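The Slow Return of the Lettered Wall

In Dindthorpe, the public library closes at six on most evenings, but the basement workroom stays lit a good while longer. Paper is stacked there by weight and color on steel shelves, and a long bench runs beneath the windows. Since August the room has housed the town's Display Lettering Program, which trains residents in the drawing, cutting and hanging of large letters for public occasions.

The craft has a longer history in the region than its present modest standing suggests. For much of the last century, any hall that held a dance, a harvest supper or a school prize day was expected to announce the event on its own wall. The letters were drawn by hand on heavy card, cut with a knife, painted, and pinned or hung on cloth. When the occasion was over they were taken down and put away, and many were used again the following year with a different numeral at the end.

The library holds 1,422 of these letters in its local collection. They came from church halls, two closed schools and the former offices of the Geum Seed Company, whose staff lettered their own banners for the annual growers' dinner. Capitals outnumber lowercase by a wide margin. The letter E is the most common, and also the most often damaged, as its three arms bend easily in storage. There are very few examples of Q or X. Several letters carry penciled notes on the back giving the name of the hall, and one S records the price of the card.

Liam Tindall, who oversees the collection and teaches the Friday evening class, regards the backs of the letters as the more useful side. "The front shows what the maker wanted people to see," he said. "The back shows how it was done, where the knife slipped, and whether the shape was traced or drawn freely."

Tracing was the usual method. A maker would prepare a master alphabet on thin board, often copied from a newspaper heading or a seed packet, and draw around each form as it was needed. Over time the masters wore down at the corners, and the letters became softer and rounder with each generation. Visitors to the collection frequently take this softness for a deliberate style. In the case of the Pumudar Hall alphabet, which remained in use for nearly 50 years, the earliest and latest versions of the capital R might have come from different towns.

The decline was gradual. Printed vinyl banners became affordable to small organizations, and later an entire event could be announced without any object at all. Halls cleared their cupboards. Of the sets known to have been made in the district, only 4 survive complete, and the library is caring for all of them under an agreement with their former owners.

Interest has since returned from several directions. Teachers have asked for help with school productions. A garden supply firm, Henus, commissioned a set of capitals for its spring open day and has kept them on view in its shop. The program's waiting list stands at 70 names, and a second weekly class is under discussion.

Instruction begins with spacing. New students are given plain squares of card and asked to hang them in a line by eye, adjusting until the gaps look even from the far side of the room. Only then do they proceed to letters, whose open and closed sides make the same exercise considerably harder. An L followed by a T will always seem too far apart from its neighbors if the distances are measured with a ruler. 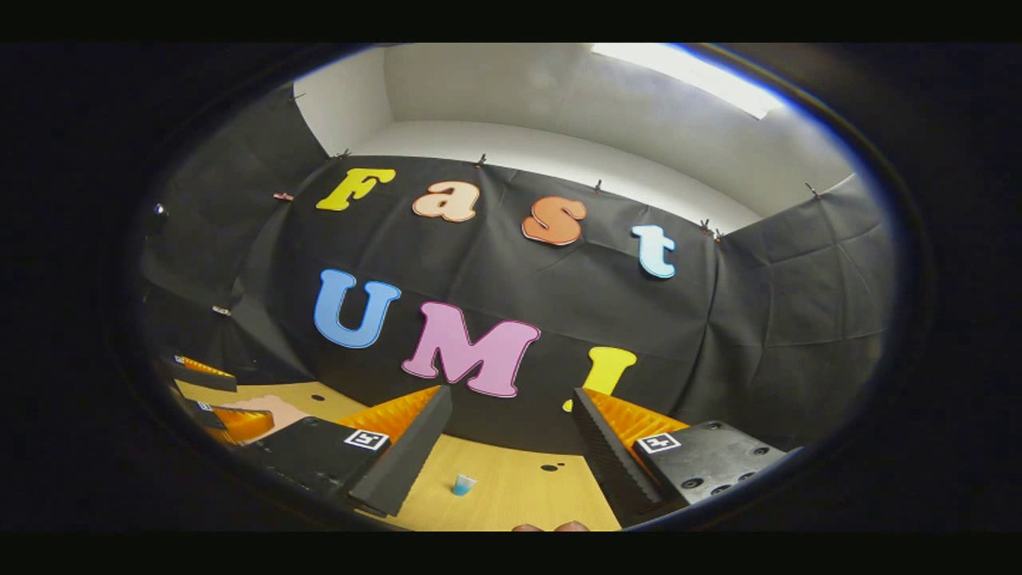 Color is taught separately, and later than most students expect. The older makers rarely had more than two paints to hand and chose whichever stood out in poor light. Contemporary taste is broader, and a single word may now change color at every letter, as in "Fast" set on black cloth with a yellow capital F, a pale peach a edged in orange, a burnt-orange s and a light blue t. A dark ground gives such a mixture a common base, and it allows a wide gap between letters without the word losing its strength. Outlines are introduced at the same stage. A thin edge in a deeper shade helps a pale letter hold its shape at a distance, and students are advised to paint it after the body color has dried fully.

Hanging remains the part of the work that causes the most difficulty. Cloth moves, and a row that was level in the afternoon may have settled by the time the doors open. The program recommends fixing the first and last letters of each row, stepping back, and placing the others between them. Pins are preferred to adhesive on any fabric that is to be used again.

The library intends to lend copies of its older alphabets to halls in the district, along with printed guidance on storage. Letters should be kept flat, in order, with tissue between painted faces. Borrowers will be asked to pencil the name of the event on the back of each one before returning it.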